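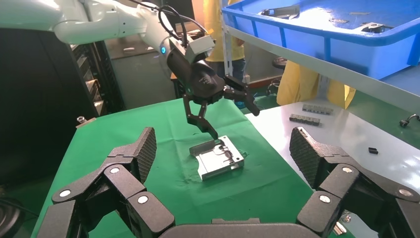 January 13, 2026
By Golshifteh Daneshvar

4. Teaching a Pick by Remote Control

1. Open both grippers fully before you take the controls. The arm copies your hands from wherever they happen to be, including your pockets.

2. Move in slowly. Preltora records everything – hesitation, second thoughts, the little wobble you do before committing.

CAUTION: Keep hands out of reach of both arms while the controls are live. The robot has no manners until you teach it some.

3. Close the fingers on the part, pause, then lift straight up. 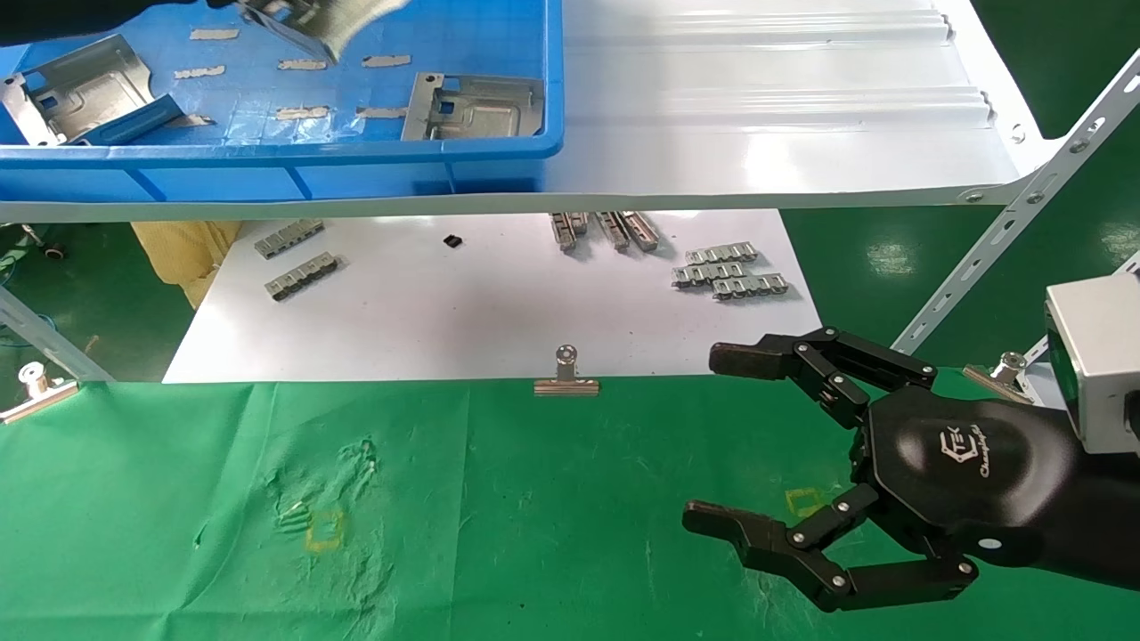

4. Set the part down, open the fingers and back away the way you came. A fancy exit will be learned as faithfully as everything else.

5. Save the take. Delete any in which you dropped the part, however stylish the recovery.

NOTE: Record 12 good takes per part. If you sneeze, that one wasn't good.
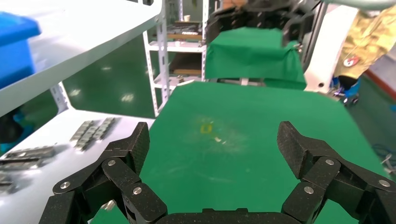

Fig. 4-2. Gripper fingers facing the green work surface.

6. Release the controls, then play back the last take at low speed with one hand near the stop button.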